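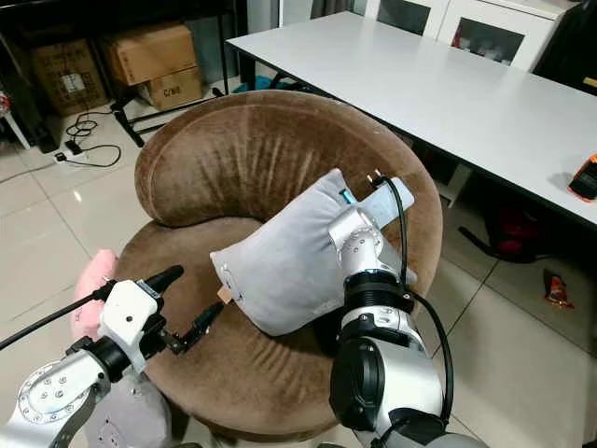

A two-armed robot handling a pillow on a velvet tub chair, one gripper closed on the corner.

House rules for soft goods

Standards for industrial robots were written with fences, pallets and steel parts in mind. They have less to say about a pillow. As two-armed machines are tried on household tasks, the organisations responsible for them have had to write much of their own guidance, and the quality of that guidance varies a good deal.

The code of practice adopted by Seltis at its Pidcombe site in March is among the more thorough. It runs to 29 clauses and covers furniture, bedding and clothing. Its authors began with a review of 86 incident notes, most of them minor: a torn seam, a snagged label, a cable caught on the arm of a chair.

Grip is treated first. A gripper should close on a corner or a folded edge, where there is enough fabric to hold, and should keep clear of tags, zips and buttons. Where two arms share an item, the first must have a settled hold before the second closes. Neither arm may pull against the other until both holds have been confirmed.

Cables receive a section of their own. A line running outside the arm must have enough slack for the full reach of the task, and it must be checked before each session and again after every 50 cycles. The code asks for the check to be made by hand, with the power off.

The rules on surroundings proved harder to agree. Doherty, which advised on the draft, wanted a bare floor and nothing within reach of the arms except the item being handled. Seltis took the view that a home is rarely so tidy, and that a machine proved only in an empty room has been proved for very little. The final text allows ordinary furniture and stored goods nearby, but requires a walkway of 60 centimetres on the operator's side — marked on the floor and kept free of leads.

Upholstery is the subject of a late addition. Velvet and other pile fabrics show marks readily, and operators are now asked to note the state of the nap before work begins.

Corura, which runs comparable trials, has adopted the grip and cable sections without change and is still considering the remainder. A revised edition of the code is due in December.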